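2022-05-11
Gripper notebook, student manipulation project (Zarkamine arm)
Entry by A. Rallis. Present: Rigoberto, Vasiliki, me. Mélanie for the last part.

Continuing from the April entries. Goal for the session was to settle the finger geometry so Rigoberto can stop reprinting and start on the approach code.

Fingers are now the rev 7 yellow prints. Changes from rev 6: thicker ribs between the pockets, tab at the top end kept, pocket corners radiused slightly in CAD. Rev 6 cracked at the second rib when Vasiliki overdrove the close command. Print settings unchanged except infill, which went up to 40 percent. Slicer profile is saved in the shared folder under "arkness_fingers_r7". Please do not edit it in place; copy first.

Mounting: gray side brackets went on without filing, for once. Right bracket needed the longer screws. The short ones from the Irkberg kit bottom out before the head seats and the bracket feels tight when it isn't. I put the short ones in a separate bag and labeled it.

Close command is position only. We have no force reading at the fingers, so grip is set by how far past contact we drive. Started at 2 mm past contact and left it there for the cylinder. Vasiliki wants to try less on softer parts. Agreed, but after the cylinder set is complete.

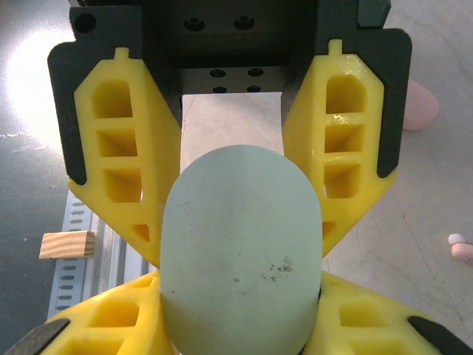
Rev 7 fingers closed on the green cylinder, domed end up in the wrist view.

Notes from the cylinder runs:

Contact is on the sides, all four finger parts. With rev 6 the upper pair reached the part early and rolled it before the lower pair arrived. Rigoberto shimmed the linkage and the closing order looks better in the logs. Still a small rotation on some grasps, mostly when the approach is off center toward the left finger.

20 grasps commanded, 7 drops. All of the drops came after the arm started its lift, none during close. Five were from the off-center approach positions. The other two I can't explain yet. Joint traces look the same as the good runs.

The green cylinder has specks and smudges on its matte surface. Clean it before the next set so fresh marks can be read. Use the alcohol wipes, not the degreaser.

Wrist view is good enough to check whether the part is seated, but the glare off the dark floor to the left shifts the auto exposure. Segmentation lost the outline of the part twice in the replay. Rigoberto will lock exposure and see if the threshold holds. If not, we put down a mat.

Mélanie asked whether the class demo can use the cylinder alone. My view is yes, if the approach is fixed to the centered position. She would prefer a second object. Left open until Achilleas has looked at the Panagiotou adapter, which decides whether we can swap fingers in the demo at all.

To do:
Lock camera exposure, rerun segmentation on saved clips (Rigoberto)
Wipe cylinder, repeat the 20 with centered approach only (Vasiliki)
Print one spare pair of rev 7, same profile (me)
Adapter drawing, check hole spacing against the square pattern on the gripper body (Achilleas)
Order more of the longer bracket screws (me)

Fingers left on the arm, controller off, logs copied to the shared folder.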